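Planning for the second memory bench

Thank you to everyone who wrote in about next year's equipment budget! The Skoven bench has been working on old desktop towers since June, and we'd dearly love a second one.

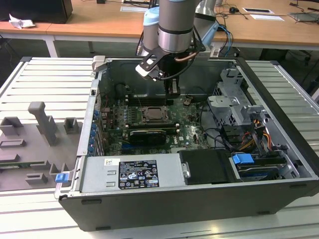
The arm is the big number, of course, but please leave room for fixtures, spare fingers and cabling, which ate up 11 percent last time. 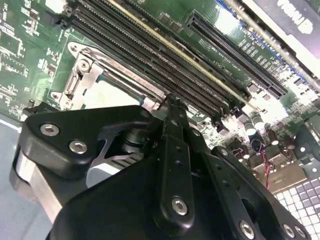

Hekinance has quoted us six weeks for delivery, and we've set aside $1,000 for printed holders and another $100 for screws (we do get through them).

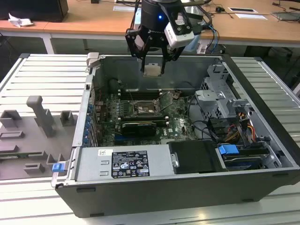 Dates to keep in mind

Budget requests are due Jul 1, 2020.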